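## Do those thin produce bags really keep bananas from going brown?

I keep seeing the claim that bananas last twice as long in a reusable produce bag. I bought a set of 4 from Tuvley and after 8 days mine looked the same as the ones I left on the counter. Am I using them wrong, or is this just marketing?

**3 answers**

---

Marketing, mostly. Bananas give off their own ripening gas, and a closed bag holds it in. Leave it wide open on its side and you've got a banana on a table with a bit of cloth over it. I tried both ways last December and the open one did slightly better – not enough to pay for.

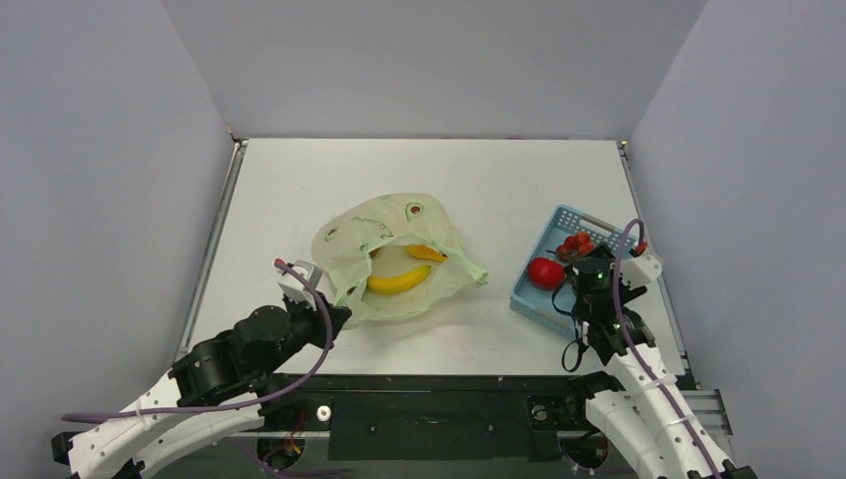 **cattaneo_45**

Mine is the pale one with the avocados on it, and yes, I find it funny that it's sold for avocados too, which you'd usually want to ripen *faster*. Same bag, opposite promise. I use it to carry fruit home and then everything goes in a plastic basket. If you want slower bananas, pull them apart, keep them away from apples, and buy fewer.

---

**Bikumo**

Disagree, my Lornia bags work great. Bananas lasted 9 days. You have to wash them first.

> Wash the bags or the bananas?

The bags. I guess both.

---

**tuvley_doubter**

9 days from what color, though? If they were green at the store that's normal with no bag at all. Buy one bunch, split it, half in the bag and half out, same shelf. Until someone does that I don't believe any of these numbers. The fridge does slow them down once they're ripe – the peel goes dark but the inside is fine.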